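Subject: Re: [vilwood-water] Well testing and the summer notice
Date: Sunday, August 23, 2020
To: vilwood-water list

On the question of whether to keep drinking from the tap while the notice is in force, I want to go through what the district letter says and what it leaves out, as a few people have written to me off list with the same worry. First the earlier message, for those who joined this month:

> The letter from the water district came with the bill and I nearly threw it
> out. It says the samples from the Bitalska Road line were over the limit for
> manganese and that "sensitive customers may wish to use another source." It
> does not say who is sensitive. It does not say how long. We have a baby in the
> house and I make up formula with tap water, boiled. Is boiling enough? Also we
> have our own well at the back that we only use for the garden. Would that be
> better or worse? It has never been tested that I know of. My neighbor says he
> has been drinking from his for years and it is fine.

Boiling is not enough. Boiling takes care of germs. Manganese is a metal and it stays in the pot when the water steams off, so you end up with slightly more of it per cup than you started with. For formula, use bottled water or the ready-mixed kind until the notice is lifted. I would do this for any child under a year old even if the district had not sent a letter, given how the Bitalska Road line has looked this summer.

For older children and adults the picture is less urgent. The limit is set for people who drink the water day after day for a long time. I am still drinking ours, but I run it through a filter. If you are pregnant, or have liver trouble, call your doctor and read them the number from the letter. It is in the second table, on the back. 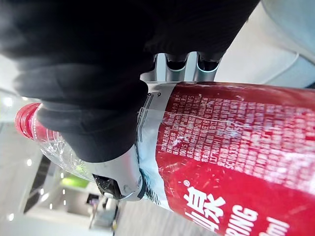

The number is also why I don't want anyone to switch to a backyard well without a test. Most of the shallow wells on the east side of Vilwood were dug for gardens and were never meant for the kitchen. They draw from the same gravel as the district's own wells, only higher up, and the metal in question comes out of that ground. Your well could easily be worse than the tap. It could also have things in it that the district treats for and you don't, such as bacteria after a heavy rain, or nitrate if there was ever a barn or a septic field uphill. A neighbor's well being fine tells you very little. Mine and the one across the lane are on the same slope and came back quite different.

Getting a test done:

The lab I have used is Baloyi, out past the rail yard. They have a kit you pick up at the front desk and bring back the same day. Ask for the household panel with metals added. The plain panel is only bacteria and nitrate, and people often come away thinking they have been told about metals when they have not. Results took 3 working days for me. Call before you go, because the front desk hours have been changed this year.

When you fill the bottles, take the screen off the end of the faucet first. Use the cold side. For the metals sample, the kit instructions ask for water that has been sitting in the pipes overnight in one bottle and water that has run for a while in the other. Mark them as you go. If you mix them up the result is hard to make sense of -- the first bottle mostly tells you about your plumbing and the second about the source. The bacteria bottle has a powder or a pill in it. Leave that in. Don't rinse the bottle and don't touch the inside of the cap.

Do not send water in an old drink bottle. The lab will turn it away.

On filters: the pitcher kind is built for taste and chlorine. Some of them list manganese on the sheet in the box and most don't. If it isn't listed, assume it doesn't. I have a Preltico unit under the sink, which was put in last December. It does list manganese, and my after-filter sample was under the limit. The cartridge is rated for 900 gallons, which in our house is a bit short of a year. I have no view on whether it is the best one. It was the one that fit in the cabinet. If your water is coming out brown or with black specks, put a sediment filter ahead of anything like this or the cartridge will clog in weeks.

A water softener will take out some, but check the settings before you count on it. Ours was set for hardness only and had been that way from the day we moved in.
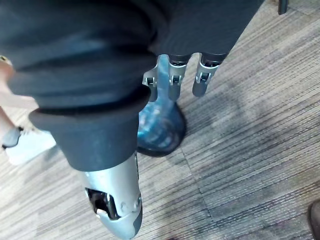
As for how long the notice will last, the district office told me by phone that the work on the Bitalska Road line is in two parts. They flush the main first, which stirs everything up, and then they bring the second treatment tank back into use. There will be 2 flushing periods. You will get discolored water during both. Don't run the washing machine with whites in it and don't run hot water if you can help it, as the tank will fill up with whatever is coming through. After it clears, let the cold run at the lowest faucet in the house, usually the bathtub or an outside spigot.

I asked how many homes are on the affected line and was told 3,239 connections. That is connections and not people, and it includes the apartments on the hill, where one connection can serve a whole building. If you rent there, the letter went to whoever pays the water bill, so you may not have seen it at all. Please put a copy up by the mailboxes if you are in one of those buildings.

I also asked if the district would pay for bottled water for homes with infants. The answer was that there is no program now and that requests should be made in writing. So please write, and say how old the child is and what you have been buying. Keep the receipts. The address is on the bill.

If you have had your own well tested in the last few years and are willing to share the result, send me the depth, the street, and the manganese and nitrate numbers. I will leave off house numbers and put the list in the files section of this group. The lab sheet gives manganese in either milligrams or micrograms per liter, so please copy the unit along with the number.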